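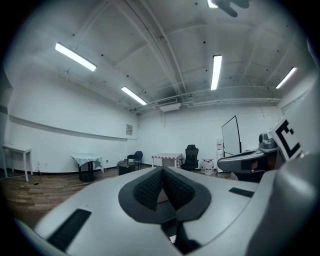
*Textured finger pads and white housing, from underneath.*

## Drekimen trail run, Drendton: course and start area check, June

Course walked in race direction from 22:00 the night before for the dark sections, then again in daylight. Entry limit is 300. OK = no action. ACT = must be put right before the start. NOTE = read it out at the briefing.

### Start and finish

- [x] **Start pen barriers.** OK. Feet turned inwards on both sides.
- [ ] **Finish arch anchors.** ACT. Back left strap is frayed near the buckle. Replace it, don't knot it. Arch stays down if there is no spare.
- [x] **Timing mat.** OK. Edges taped down. Tape again after the junior race, it lifts when the grass is wet.
- [x] **First aid tent.** OK. Can be reached by vehicle from the Ruta gate without crossing the course.
- [ ] **Ruta gate key.** ACT. Padlock has been changed and our key no longer fits. Get the new one and hang it in the first aid tent.
- [x] **Toilets.** OK. Placed on level ground, clear of the pen.

### Course

- [x] **Playing field lap.** OK. Rabbit holes by the far hedge filled and sprayed yellow. Last year's tape route kept runners too close to the hedge, so the line has been moved out by 2 metres.
- [ ] **Footbridge.** ACT. Chicken wire has come loose on the third board from the Drendton side and there is a sharp end sticking up. Staple or cut off. The rest of the decking is sound.
- [x] **Bridge marshal.** NOTE. Single file, no overtaking. It will queue on the first lap and runners should expect that.
- [x] **Quarry path.** OK. Drop on the left is fenced the whole way. Two posts lean but do not move when pushed.
- [ ] **Steps below the quarry.** ACT. Brambles at face height. Cut back to the wall on both sides.
- [x] **Road crossing.** OK. Warning signs up both ways. Runners give way to traffic — the marshals have no power to stop cars and must not try.
- [x] **Kilometre markers.** OK, except that 5 was facing the wrong way. Turned round during the walk.
- [x] **Stile by the sheep pens.** NOTE. Solid, but the top step is narrow. The gate next to it is to be tied open if the farm agrees. Waiting for an answer.

### Water and food

- [x] **Water table, halfway.** OK. Bins set far enough past the table that people have time to drink.
- [ ] **Bite van.** ACT. Generator was parked right behind the queue and the cable crossed the path with no cover. Move the generator to the hedge side and put a cable ramp down.
- [x] **Bite van gas and extinguisher.** OK. Certificate seen, extinguisher in date.

### Communications

- [x] **Radios.** OK at all points but the quarry, where the signal drops in the dip. Marshal to stand at the top of the path.
- [x] **Sweep runner.** OK. Carries foil blankets, whistle and the marshal list.
- [ ] **Emergency card.** ACT. Still shows the old meeting point. Reprint and bin the old ones.

### Comments

The course is in better shape than last June, mostly down to the dry spring. The bridge is the item to fix first. If it rains hard overnight, walk the steps again before the briefing and use the lower track if they are slick. The lower track is 300 metres longer and the arrows for it are in the blue crate.

Recheck all ACT items at 06:30 and initial each one on the paper copy.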